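ホーム 製品情報 サポート 利用者フォーラム お問い合わせ
フォーラム内を検索 キーワードを入力 検索
カテゴリ:屋内照明 > 人感センサー・足元灯

件名:廊下用足元灯の消灯時間の設定について

投稿者:設備係_南棟
当方の宿泊施設では、4月よりWillikの人感センサー付き足元灯を客室前の廊下に設置しております。消灯までの時間を最短にしたところ、歩行の途中で消灯するとのご指摘を宿泊のお客様より頂戴しました。同種の器具を運用されている施設におかれましては、設定の実例をご教示いただければ幸いです。

投稿者:b_horrocks
Barry Horrocksと申します。当方では同型の器具を51台使用しており、消灯時間は2分に統一しております。最短設定は納戸など短時間の出入りに限り、通路では採用しておりません。なお、設定の変更後は一度電源を切り、再投入のうえで動作をご確認ください。

投稿者:kanri924
2分という設定には賛同いたしかねます。深夜帯に点灯が続きますと、扉の隙間から光が入り、かえって苦情の原因となります。時間を延ばす前に、検知範囲の重なりを見直されるべきと考えます。

当施設ではTrudellの器具を用いておりますが、取付間隔を詰め、隣り合う器具の検知範囲が必ず重なるように配置いたしました。

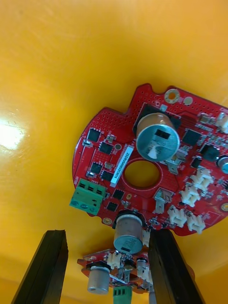
その結果、消灯時間は最短のままで運用できております。角部については、曲がる手前の壁面に1台を追加することをお勧めいたします。

投稿者:b_horrocks
ご意見は承知いたしました。ただし、高齢のお客様は歩行の速度に個人差があり、立ち止まられる場合もございます。光漏れについては、消灯時間の短縮によらず、調光を一段下げることで対応すべきものと存じます。

投稿者:Wendy Bramwell
Visteckの器具を扱う立場から補足いたします。検知の不良と判断された事例のうち、取付高さが適正でなかったものが相当数ございました。床面に近すぎる場合、遠方の動きを捉えにくくなります。まず高さと向きをご確認のうえ、時間の設定に進まれることを推奨いたします。

投稿者:設備係_南棟
皆様、ご回答をいただき誠にありがとうございます。確認しましたところ、角部の5台は腰壁の都合により、他の箇所より低く取り付けられておりました。当該箇所の高さを改めたうえで、消灯時間は当面2分とし、調光を一段下げて様子を見ることといたします。

投稿者:kanri924
高さの是正については異存ございません。調光を下げる場合は、段差のある箇所を対象から除外されますようお願いいたします。時間の延長については、引き続き反対の立場です。

投稿者:設備係_南棟
段差は北側の渡り廊下に1か所ございますので、当該箇所は現行の明るさを維持いたします。Cabanatuanの別館にも同じ器具を導入する予定があり、取付高さの指定を施工業者宛ての仕様書に追記いたしました。

タグ:人感センサー 足元灯 消灯時間 宿泊施設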